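The Long Counter at Betancur

Photo gallery, posted 10/03/2026

Katherine Grajales moved her drinks and dry goods out of the wall cupboard last October and on to the worktop. She wanted the things used every morning within reach and had grown tired of bending for the rest. Wanda Sadowski helped with the sorting and put this page together.

The worktop is pale oak butcher block on grey-green cabinets with bar handles. It was oiled when it was fitted and has had one more coat of Grilard oil. The wall behind is plain white and will be left that way.

Bottles
Tall ones stand against the wall at the left, next to the protein powder. Red, pink and black, so each person can tell their own. Lids go back on as soon as they are washed, otherwise they end up in the cutlery drawer.

Jars
The two with the red gingham lids came from the Drornarier market and are kept for the lids as much as anything. The white-lidded jar takes a 760 g bag with a little space left at the top. Labels were tried and they peeled off in the steam from the kettle.

Pitcher
Clear plastic, navy lid with a flip-up spout. It lives at the front of the counter, where it can be lifted without reaching over the jars, and a drinking glass is kept near it. 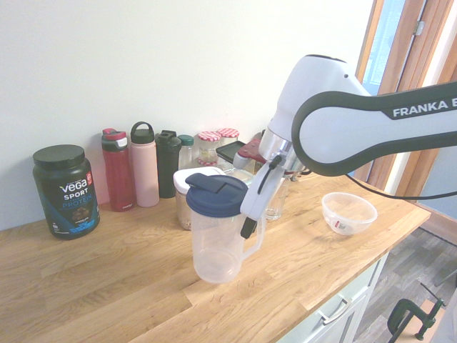
The old cupboard has gone to baking tins and the Lamen casserole dishes, which are too heavy for the upper shelf. Shelf paper cost around 8 pounds and one roll was enough for both shelves. The spare lids are still in a bag in the hall and need matching up.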